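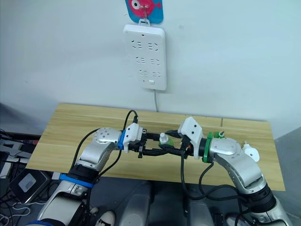 Books > Working with Robots > Part 2 > Chapter 7

Filed under: Safety and Faults

Chapter 7
When Two Arms Want the Same Spot

I'd like to start this chapter with the worst noise I ever heard in a lab. It was a crunch, then a sort of whine, then a fan running in a very quiet room. I had been at Skustow for 24 days. I was standing next to the stop button with my hand in my pocket.

The job was a handoff. Left arm picks up a small bottle, brings it to the middle, right arm takes it, left arm lets go. A toddler can do it (my niece did it all afternoon with a spoon, very pleased with herself). We had run ours 60 times that week without trouble, and I'd gotten comfortable. I was watching the bottle and thinking about lunch!

What happened took less than a second. The right arm closed on the bottle and sent its "got it" message. The message was late. The left arm was still waiting for it, so it held on, and the right arm, which had been told to pull away as soon as it had a grip, pulled. The left arm's controller felt itself being dragged off target and did exactly what it had been tuned to do, which was push back harder. So now we had two strong machines having a tug-of-war over a bottle, each one sure that it was correcting a small error. A finger linkage bent, a cable got pinched in the middle of it all, and the right arm dropped into a fault state and locked.

The delay was 900 milliseconds. I still have the log printed out.

Wanting Zhong, who ran the bench, did not yell. She pressed the stop, waited, and asked me what I thought the arms had known. I said something about a bad gripper. She asked again. It took me most of November to see why she had put it that way, and it's the question I want you to carry through this chapter: at the moment it went wrong, what did each arm know, and how old was that news?

We'll take it in pieces. Section 7.1 is about timing, and how to find out how stale a message is before you act on it. Section 7.2 covers force limits. Our limit was set high because somebody (me) had gotten tired of nuisance stops on the Hao gripper and turned it up, and I hadn't written that down anywhere. Section 7.3 is about cables, which get their own section in this book and should get one in every book. They snag, they wear through at the wrist, and they do it slowly enough that you stop looking. Section 7.4 is about people: where to stand, who holds the stop, and what to say out loud before you press go.

A word on terms. By a fault I mean the thing inside the system that isn't right, like our late message. By a failure I mean what you get on the outside, like our bent finger. You can have the first for months without the second. We did! When Gönül Baysal went back through the older logs she found 2 earlier runs with the same kind of delay, and both had ended fine by pure luck. The left arm had happened to be moving the right way.

Before you go on, try this with a friend and a pencil. Hand it over, but the giver may only let go when the taker says "okay," and the taker has to count to two in their head before saying it. Don't talk otherwise. Do it a few times, then have the taker start pulling right away. Write down what your hand wanted to do. You'll need those notes in 7.1.

Comments

gunness_bench: We use this chapter with our new starters at Gunness. The pencil thing gets laughs and then it gets quiet. Could the next edition say more about setting force limits when the part is fragile?

Priya T.: I turned up a force limit last month and didn't write it down. Going to go write it down.

oldsolder: Is the log going to be printed in full anywhere? My copy of the Atstead workbook only has the first page of it.

Marcus: Small thing, but 7.3 says to check the wrist cables weekly and the checklist in the back says daily. Which one do I follow?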